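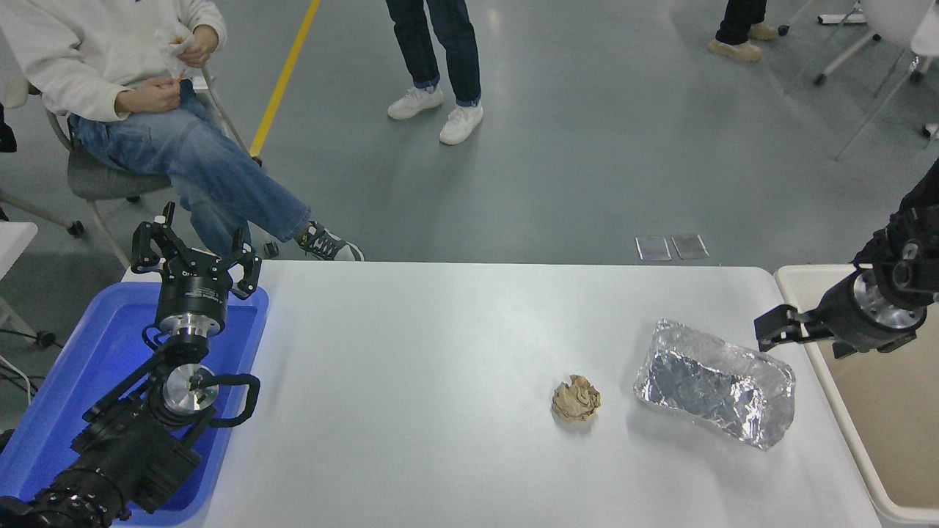

Call for participants: kitchen waste sorting and material recovery study

Grullgate Materials Office, Whitlock Building
Posted Oct 18, 2019

Grullgate is recruiting adult household members for a study of how food packaging is separated, stored and set out for collection in the home. The study covers two material groups: uncoated and coated paper used in food preparation, and light-gauge aluminum in the form of foil, lids and single-use trays. Enrollment is limited to 200 households and closes when that number is reached.

Background

Paper and aluminum packaging that has been in contact with food is handled differently from one collection district to the next. Some districts accept rinsed foil trays and reject loose foil. Others accept both if the foil is gathered into a ball. Paper with grease on it is generally directed to compost where compost collection exists and to general waste where it does not. Residents are often given one printed sheet when they move in and no further notice when the rules change.

An earlier round of the study, run under the project name Lisonik, logged 3184 individual items. The largest source of disagreement between what residents did and what the local rules asked for was the foil tray. Trays were set out unrinsed, nested inside other items, or flattened to the point where sorting staff took them for sheet foil. The present round looks at the step before collection, meaning what happens to an item between the end of a meal and the bin.

What participants do

The study period is 20 consecutive days in November. Each household will be asked to:

Keep a paper log of every qualifying item discarded in the kitchen. An entry takes one line and records the item type, whether it was rinsed, whether it was folded, crushed or left as it was, and which bin it went into.

Retain qualifying items in the collection sacks supplied. Paper and aluminum go in separate sacks. Items with liquid in them should be drained first.

Weigh each sack when it is full, using the hanging scale in the starter kit, and write the weight on the tag.

Complete a short questionnaire at the start and end of the period. Each takes one sitting and can be done by telephone on request.

No change to shopping or cooking habits is required. Participants should not buy packaged food in order to have something to log. A day with no entries is a valid day and should be marked with a dash.

Items that qualify

Baking paper, butcher paper, kraft wrapping, paper bags used for food, foil sheet, foil lids, foil trays of any size.

Items that do not qualify

Cans, drink cartons, plastic film, paper towels, molded fiber egg boxes, and any tray with a plastic lining that cannot be peeled off by hand. If the material is not clear, log the item with a question mark and place it in the paper sack. Staff will reassign it at intake.

Eligibility

Applicants must be 18 or older and live within the Grullgate collection area for the whole of the study period. One adult per household signs the consent form and is responsible for the log. Shared housing is eligible if all adult residents agree to take part. Households that already send all food packaging to a private hauler are not eligible. No prior knowledge of recycling rules is needed, and applicants should not look up the rules beforehand.

Payment

Households that return a complete log and tagged sacks receive a grocery voucher by mail. Households that withdraw before day 9 receive no voucher but may keep the scale. After that point, a partial voucher is issued in proportion to the days logged. Sacks are picked up from the address by Stumar on a date agreed in advance. There is no charge for pickup.

Data handling

Logs are identified by household number only. The list linking numbers to addresses is held separately and destroyed after vouchers have been sent. Sack contents are sorted by material and weighed at the Whitlock Building. Mail, receipts or anything else bearing a name that is found in a sack will be shredded and not recorded. Participants may withdraw at any time without giving a reason and may ask for their log to be removed up to the date of the closing questionnaire.

How to apply

Application forms are available at the front desk of the Whitlock Building or by mail on written request. State the number of people in the household, the type of housing, and which bins are currently provided at the address. Incomplete forms will be returned once for correction.

Questions about eligibility and consent should be addressed to Lamisi Osei, study coordinator. Questions about sacks, scales and pickup should be addressed to Sheila Mellor, field logistics. Starter kits are sent out after the signed consent form has been received.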